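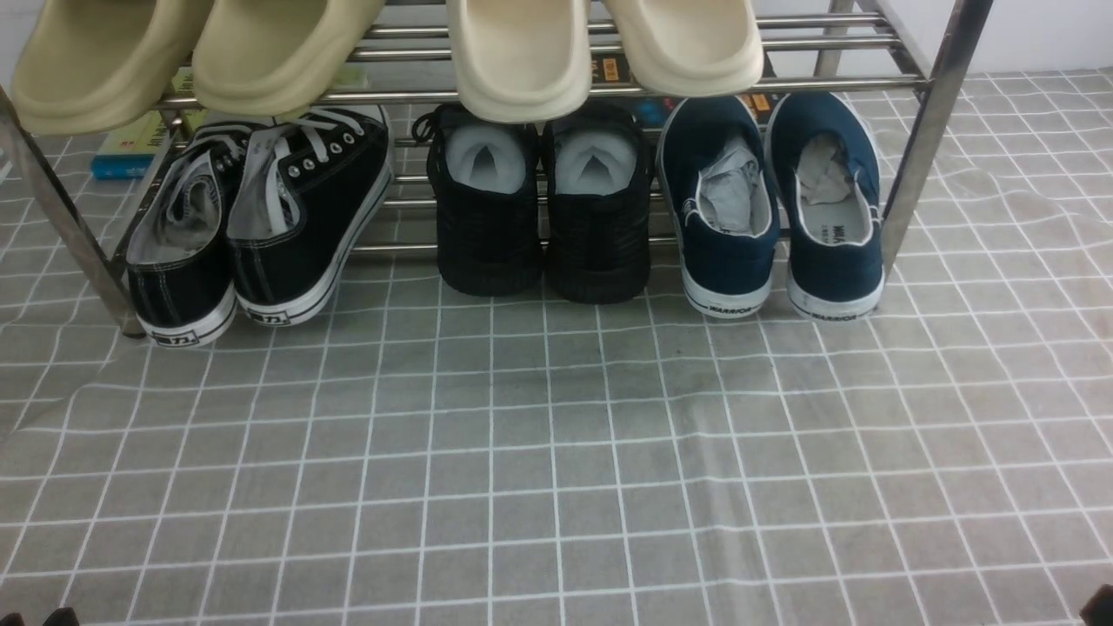
Assisted returns sorting at Cudham

Assisted returns sorting is the name used at the Cudham footwear returns centre for a way of working in which a robot places returned shoes on racks and a person grades them. It was brought in by the operator, Povent, with handling equipment from Vorex, and replaced a fully manual line. The method is also called rack-first sorting.

Background

Under the manual line, each sorter opened the parcel, matched the pair, checked it for wear, put it on a rack and wrote the grade on a card. Sorters spent much of the shift bending to the lower rails. Output was counted per person – a practice the staff had objected to before any robot was considered.

Method

A pair is taken from the parcel by a person and set down on a marked mat. The robot picks up one shoe at a time and places it on the rack. Slides go on the upper rails, toes forward. Laced and slip-on shoes go lower down, heels outward, so that any heel marking can be read without lifting the shoe. Paper stuffing is left in place until grading is finished.

Soft uppers are harder for the robot to grip than moulded foam. A canvas shoe may lean or turn as it is released, and the person at the station either straightens it or leaves it if the heel can still be read. Close shades of the same colour are also referred to the person, as two slides of one pair may differ slightly.

Changes to staff work

The centre employed 41 sorters when the method began. No posts were cut, but five were moved to a new grade, station lead, which covers restarting the robot, clearing dropped items and recording faults. Each lead looks after two stations. The remaining sorters now grade for most of the shift and do little lifting.

Counting per person ended on October 28, 2021 and was replaced by a count per station. Sorters reported less back strain under the new layout, but also more time standing still and less say over the pace of work. Job rotation between unpacking and grading was added in November of the same year.

Training

New sorters learn manual racking before they work beside the robot. The course was written by Rautiainen, a training contractor, and takes two shifts – one at the rack and one at the station.

See also

Returns grading
Job rotation
Order picking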